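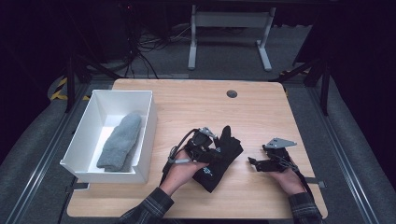

Last updated: August, 4:10 p.m.

Brusalura Walking Holidays
Minutes of the route and season meeting

Held in the back office. Started at 10, or near enough once the door had been unstuck. Present: both route planners, the bookings desk, the van driver, and the guide from the Laron side, who had to leave at lunch and mentioned it often.

1. Minutes of the last meeting
Approved, with one correction. The phrase "the mules were consulted" should read "the mules' owner was consulted." The guide asked that the original be kept on file. It will not be.

2. The Laron ridge walk
Bookings reported that guests keep asking how high the walk goes, and that we have been giving two answers. The brochure says 1,721 meters and the website says 2,803. The guide explained that both are correct: the first is the pass, where the group eats lunch, and the second is the summit, where the group does not go. The website will be changed to the pass. The planner who wrote the website text said the summit was there "for atmosphere." Three guests in June had brought ice axes.

Agreed: the ridge walk stays graded as moderate. A proposal to grade it "moderate, then less so after lunch" got more support than expected and was put off.

3. Lutetti guesthouse
The owners have confirmed our rooms for next spring on the same terms, apart from dinner, which goes back to a half hour earlier. Guests coming down from the ridge will have to walk faster or eat in their boots. The van driver offered to pick up slow walkers at the chapel turnoff. Accepted with thanks. He then asked how he would know which ones were slow, and was told he would find them at the chapel turnoff.

The matter of the single rooms was raised again. There are still two. We have sold four for the first week. Bookings will call the guests concerned and find out whether any of them like each other.

4. Luggage transfers
The limit stays at one bag per person. Several guests have been reading "one bag" as one bag plus a cello. The planners wanted a weight limit printed on the confirmation; the driver, who does the lifting, wanted it printed larger. Settled at 50 pounds, in bold.

Bags must be in the hall by 8:30 a.m. This has been the rule for six seasons and we will go on announcing it as if it were news.

5. The Tóth bike days
Discussion of adding two cycling days on the valley road, with bikes rented from Tóth. The rental rates are fair and the bikes are newer than ours, a low bar. Against: the second day has a gravel stretch that one planner called "charming" and the guide called something else. It was pointed out that neither had ridden it this year.

Agreed: both of them will ride it before the next meeting, on the same day, and report back separately.

Electric bikes to be offered for an extra charge. Bookings asked whether the charge is for the bike or for the battery. The bike. The battery comes with it.

6. Guest comments
Mostly kind. The picnic cheese was praised again. The picnic bread was not mentioned by anyone, and the planners are taking that as progress. One family wrote that the trip was suitable for all ages except fourteen. No action.

Two guests asked for a quieter evening at the halfway stop. The accordion player is the landlord's brother-in-law -- we will raise it gently, in the off-season, by letter.

7. Any other business
The laminated maps have run out. More to be ordered, this time with north at the top.

The guide left at this point.

Winter hours for the office were discussed without result. Carried over, as in each of the last three meetings.

Next meeting after the gravel ride, assuming both riders are still speaking. Meeting closed at 12:40 p.m.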